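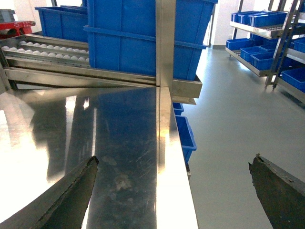 The line item everybody skips on a packing cell is fingers, and I'd like to talk a few of you into putting it in before the capital request goes up! We budgeted the arm, the gripper body, the controller, the guarding and the training days down to the last cable tie, and then wrote "misc. consumables" for the part that touches the product all day long. Our fingertips spend their shifts over stainless, and stainless does not forgive. Look at how rough both tips are along the ends, and then look at the fine scratches all over that tabletop. I now carry spare finger pairs as their own row in the sheet, with their own reorder point, and the request went through without a single question about it.

More answers to the earlier post, in order, with my replies mixed in.

> We're a small outfit (contract packing, mostly jars and tubs, some
> loose small parts) and we have money for one cell this year if we can
> get the request in by the end of January. The quote from Jestgate
> came in with the arm and a two-finger gripper as a bundle, and Rollier
> quoted the arm alone. Is the bundle worth it, or do you end up
> replacing the gripper anyway?

We went with the bundle from Jestgate and I'd do it again. The gripper body has been no trouble at all. What you want to find out before you sign is whether the fingers come off with ordinary screws and whether they'll give you the drawing for the mounting face. They gave us ours after one email, and that drawing has been worth more to us than the extended warranty (which we also bought, and haven't touched). With the drawing you can have fingers made locally in whatever shape you like. Ask Rollier the same thing, though - I have only dealt with them on conveyors and they were perfectly nice to work with.

> How many sets of fingers should I plan on for year one? Nobody
> here has a feel for it.

We put in 10 pairs and I'm glad we did. That sounds like a lot until you count the ones that go to trying things out. Four of ours were gone before we ever ran a paying order, because we kept changing the angle. Which brings me to your other question.

> Also, does one finger shape cover everything, or do I need a tool
> changer? The tool changer is the thing that breaks my budget.

Try hard to live without the tool changer in the first year! A long, angled finger will cover more than you'd expect. 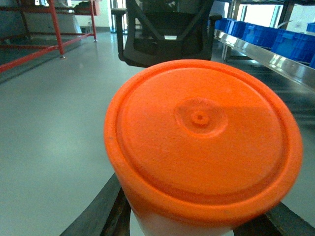 Wide round containers are where the angled shape really earns its keep, because the two sides come in from below and you get contact on the wall under the rim while the lid stays clear. Do check your opening width against your fattest tub before you order, and leave a margin. We have one customer with a tub so wide that we still pack it by hand, and I wish I had measured it before the order went in and not after. Small round parts are the opposite problem. Those want to sit in rows in some kind of track so the arm always knows where the next one is, and the tracks are a budget line too. Ours came from Halás, took three weeks, and fit the first time.

> What about bins? We were going to just use what we have.

Buy matching bins. Please, please buy matching bins. We started with a mix of whatever was in the building and lost days teaching positions for each kind. Then we ordered 56 blue ones in a few sizes from a single range and all of that went away. Compared to the arm they cost next to nothing, and you can stand them on the shelving you already own, as long as the shelves are level. Budget half a day for leveling shelves. I'm serious.

One more for the lighting row: if you're working on polished steel, plan for glare. We left that row at zero and ended up moving money out of training to pay for diffusers and a window shade. Daylight coming in from the side changes through the shift, and a cell that was set up in the morning gets a different view after lunch.

I'm happy to send my spreadsheet to anyone who wants it. It has the Skutcombe prices stripped out (they asked me to) but all the rows are there, including the ones I added afterward, which are marked in yellow. The freight formula on the second tab is wrong for anything over one pallet, so fix that before you trust the total.

Paula, if it's easier, call me Saturday morning, I'll be at the shop anyway.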